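Hamunden : une marquette de 1790 retrouve son cadre, et sa brodeuse

Mis à jour mercredi, 17 h

Elle dormait dans un tiroir depuis des décennies. Une marquette brodée au point de croix, lin écru, soie un peu passée, bordure de fraises. Le musée Larer, à Hamunden, la montre enfin au public – et avec un nom.

L'ouvrage était catalogué « anonyme, école de filles, fin XVIIIe ». Rien d'autre. Pas de provenance, une étiquette collée au dos du carton, illisible. C'est Hanna Sadowski, historienne du textile, qui a repris le dossier en mars. Elle travaillait alors sur les registres de la pension Girnitell, où l'on apprenait aux filles de marchands l'alphabet, les chiffres et la couture fine.

« Les initiales étaient là, sous la bordure, ton sur ton. Il fallait une lumière rasante pour les lire », raconte-t-elle. Trois lettres. Puis un recoupement avec les listes d'élèves, 29 noms cette année-là, une seule correspondance. La brodeuse s'appelait Marthe Sethi, fille d'un négociant en toiles. Elle avait onze ans.

Le reste est venu plus vite. Baptême retrouvé, mariage aussi, une lettre de la mère qui se plaint du prix des soies. On sait que Marthe a passé 4 ans à la pension et qu'elle a eu une sœur cadette, brodeuse elle aussi, dont aucun ouvrage n'est connu à ce jour. Avis aux greniers de la région.

Côté technique, du beau travail. Alphabet complet sans le J ni le W, comme souvent. Deux séries de chiffres. Une maison à toit rouge flanquée de deux arbres trop grands, un cerf, un couple de paons. Et une strophe morale de quatre vers, avec une faute que la petite n'a jamais défaite : le mot « vertu » y perd son r. Les couturières de passage adorent.

La restauration a été menée dans l'atelier du musée. Dépoussiérage, retrait de l'ancienne colle au dos, consolidation de la lisière gauche, très fragile. Pas de lavage, les rouges risquaient de migrer. La pièce a ensuite été cousue, point par point, sur un tissu de soutien en coton. Budget total : 2500 euros, payés pour moitié par les amis du musée.
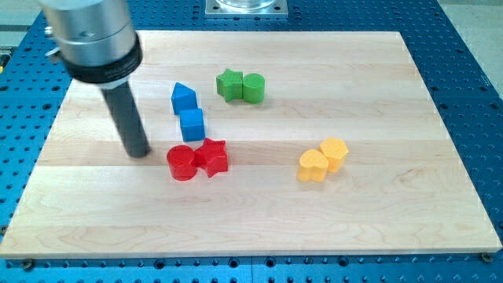
Une tige gris foncé au-dessus d'une planche d'érable clair, sur une table bleue perforée.

Le cadre d'origine, lui, avait disparu. Du moins on le croyait. Il a été retrouvé dans la réserve, autour d'une gravure de chasse sans aucun rapport. Bois noirci, filet doré, et dans la feuillure quelques brins de soie rouge restés accrochés. La même soie. Les dimensions collent au milimètre. La marquette y est remontée sous un verre anti-UV, la gravure attendra.

Reste la question de la date. L'ouvrage porte 1790 mais le dernier chiffre a été repris, peut-être par Marthe elle-même, peut-être bien plus tard. Certaines dames se rajeunissaient ainsi en décousant un chiffre ou deux, l'habitude est connue des collectionneurs. Sadowski penche pour une simple erreur corrigée sur le moment : le fil est le même, l'usure aussi. Elle compte publier ses notes dans le prochain bulletin du musée, avec le relevé complet des points et un diagramme de la bordure pour celles et ceux qui voudraient la reproduire.

Et la famille ? Des descendants ont été contactés, par la sœur semble-t-il. L'un d'eux a prêté un étui à aiguilles en os, exposé dans la même vitrine. Rien ne prouve qu'il ait appartenu à Marthe, le cartel le précise.

La salle est petite et volontairement sombre, 50 lux pas plus. Laissez à vos yeux le temps de s'y faire. Une loupe est disponible à l'accueil contre une pièce d'identité, demandez-la avant de monter. Photos autorisées sans flash.

Autour de la marquette, d'autres pièces sorties des réserves pour l'occasion : un ouvrage de reprises sur toile fine, un sac brodé au petit point, deux modèles de lettres imprimés qui servaient aux maîtresses. Tout vient du fonds du musée – sauf l'étui, donc.

Musée Larer, Hamunden, premier étage, salle des textiles. Entrée 5 euros, gratuit pour les moins de 18 ans. Fermé le lundi. Visite commentée par Hanna Sadowski mercredi à 15 h, places limités, inscription à l'accueil ou par téléphone.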